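September, late, kitchen

Can't sleep so writing this instead. Tea is too strong. Knee okay today, only hurt on the stairs.

Ran the long loop before work. First cold morning, breath showing, grass soaked all the way down to the creek. Shoes still wet by the back door. Stuffed them with the Hughes flyer that keeps coming in the mail, so at least it's good for something. Passed the man with the two gray dogs twice, once each direction, and we did the nod. Second nod is always worse than the first.

The race. OK. Number came. 827. Yabsira got 1,085 and says higher is luckier, which she made up in the car. She's been signed up for the Hernudel half since spring and I only said yes after the potluck, when I'd had wine and she had the form open on her phone. Now it's close and I'm the one reading about socks at midnight.

What I'm scared of, to get it down:

The hill after the Pranberg turnoff. Walked it on the weekend with Mom and even walking I had to stop and pretend to look at the view. There is no view. There's a storage place and a field. Mom didn't stop, Mom was telling me about her neighbor's gutters the whole way up, not even breathing hard. She is going to be at the finish with a sign. I asked her please no sign. She's already bought the poster board.

Also the bathroom thing. Don't want to write about the bathroom thing.

Also being last. I know somebody has to be. When I was a kid at the Nutach lake swim I came in last and they'd started taking the ropes in, and a man in a canoe said take your time hon. I think about that canoe more than I should. Wasn't even mean about it. He gave me a towel after, a green one, scratchy, and I kept it by accident. It's probably still at Mom's under the sink with the dog stuff.

Called Ben at lunch. He can't come, he's on shift, he sounded really sorry and then he asked me what a half marathon was half of. Love him. He wants the blue casserole dish back. I do not have the blue casserole dish. Pretty sure his ex has it but I'm not going to be the one to say so.

Dinner was noodles again. Yabsira says noodles the night before is old fashioned but noodles every night for a week has got to count for something. Put peas in. Burned the garlic, ate it anyway.

Read 2 chapters of the lighthouse book in the tub. It's getting slow, he's been fixing that same window forever and the sister still hasnt turned up. Will finish it though, I'm past the middle and I want to know about the letter. Water went cold.

Work was work. Long meeting, somebody's lunch smelled like fish, I drew shoes in the margin of my notes. Got asked if I was tapering. Said yes. Looked up tapering.
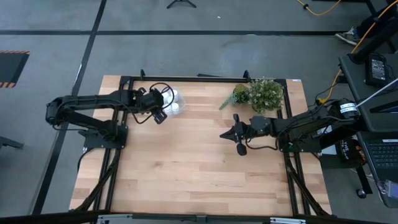 Things to do before the race

Safety pins. Had a whole tin, can't find the tin. Ask Mom but don't mention the sign or she'll want opinions on the lettering.

Cut toenails. Not the night before, learned that one.

Text Yabsira about the ride. She wants to leave at 6, I want to leave later, we will leave at 6. She drives with the heat all the way up so wear layers I can get out of.

Pay the water bill. Nothing to do with running, just keep forgetting it.

Find the gray hat. Might be in the car, might be at Ben's. If it's at Ben's the casserole dish will come up again.

Bananas, green ones, the last bunch went brown in a day and I made that awful bread.

Move the alarm clock across the room.

OK it's later than I thought. The rain's started, can hear it on the porch roof, so that's the shoes wet again tommorrow. Should have brought the cushions in. Not going out there now in socks.

One more thing so I remember it. Coming back up from the creek this morning there was a stretch, past the church to the mailboxes maybe, where I forgot I was running. Was thinking about paint for the hall. Then I noticed my feet and it got hard again. But that stretch was nice. Would like more of those.

Leaning toward yellow for the hall. Not the bright one. Going to bed.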